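Troltlow Parts Sorting Word List

Version 2, last changed 1/10/21

What this is

A plain text list of the words people use for small household storage: boxes, bins, trays, tubs, drawers, jars and their lids. Each entry gives a headword, the other names for it, the region where the name was collected, and a short note on use. The list was started for the Budside tool library, where the same container was going into the catalog under three or four names and nobody could find it again.

Files

words.csv holds the entries, one per line.
regions.csv holds the region codes.
notes.txt holds the longer remarks that did not fit in a column.
old/ holds version 1, kept for anyone whose scripts still point to it.

Columns in words.csv

id: a whole number, never reused after an entry is deleted.
head: the headword, lower case, singular.
alt: other names, separated by semicolons.
region: a code from regions.csv. Blank means not known.
lid: y, n or e (either).
note: free text, 40 characters at most.

How the words were collected

Most came from paper slips left at the front desks in Budside and Emwood. The slip had a blank for the name and a blank for the town where the writer grew up. Slips with no town were kept and the region left blank. Spelling was fixed only where the meaning was plain. Brand names used as common words were taken out in February and are not in any file.

Box and bin caused the most trouble. In version 2 a box is anything with straight sides and a flat bottom, whether or not it has a lid. A bin is deeper than it is wide. Open-topped boxes have lid set to n. 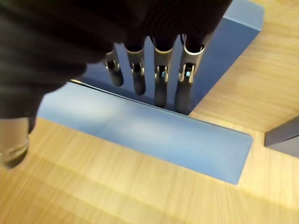

Senan Brennan wrote in to object that where he grew up an open box was always a tray, however deep, and a box without a lid was a box somebody had broken. His entry is in the list as id 8, with tray under alt and the region set to Matos.

Known problems

The Matos entries are thin. Only 5 slips came back from there.
Tub and tote overlap and have not been sorted out.
Plurals slipped into head in a few places. Please report them.
Accented letters may show up wrong in older spreadsheet programs. Open the file as UTF-8.

Changes from version 1

Added the lid column. Split regions into their own file. Merged duplicate entries for crate.

Use

Free to copy and change. Please keep the name Troltlow in the file header.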